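3.2 Looking after the gripping cell

We would like to spend a little time on the upkeep of the cell, as most of the trouble we had in the first weeks came from there and very little of it came from the software. The arm, which everyone in the lab came to call Posto, is bolted beside a plain white table, and it carries a pair of blue molded fingers with a small camera between them at the wrist. Each finger is a row of open cells divided by ribs, so that it bends around whatever it closes on. We are fond of these fingers, but they do ask for attention!

The ribs are the first thing to look at. A rib that has begun to tear lets the finger fold too early, and the grip then drifts toward the torn side by a small amount that is easy to blame on the camera. Garba Nwosu worked out a simple check: he presses each finger flat against a block, lets it go, and watches it come back. A finger that comes back slowly is taken off and put in the spares drawer for practice work. Over the whole study the pair closed 1863 times, and we changed the left finger after 623 closings and the right one after 1294. We can't say why the left one went so much sooner, though Jummai Okonkwo suspects that its mounting screws had been overtightened, and she has since marked the proper setting on the driver with a dab of paint.

The camera comes next. After any change of fingers we run the wrist through the same short set of poses and compare the view with a stored one, using a capped plastic bottle with dark liquid in it as the target (Figure 4). A bottle is a fussy thing to line up on, with its grooves and its bright reflections, and we chose it for that reason. If both fingers come in evenly from the lower corners and the bottle stands between them, we go on to the grip test. If they don't, we loosen the bracket, turn it by hand, and start over, which on a bad morning could take us right up to lunch.

Last, there is the table itself. We wipe it down before each session and let it dry fully, and we go over the cables at the base of the arm, where the outer sleeve likes to creep out of its clamp. Soo-ah Ok rewrote our notes on all this in September, and the wording here follows hers closely. The grip force was left at its original setting throughout, and the recalibration results are given with the other measurements in Section 4.

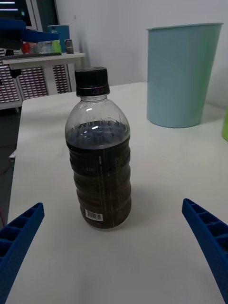 Photo: Chiamaka Akande, Ekwueme Lab

Figure 4. Wrist camera view of the target bottle between the two fingers.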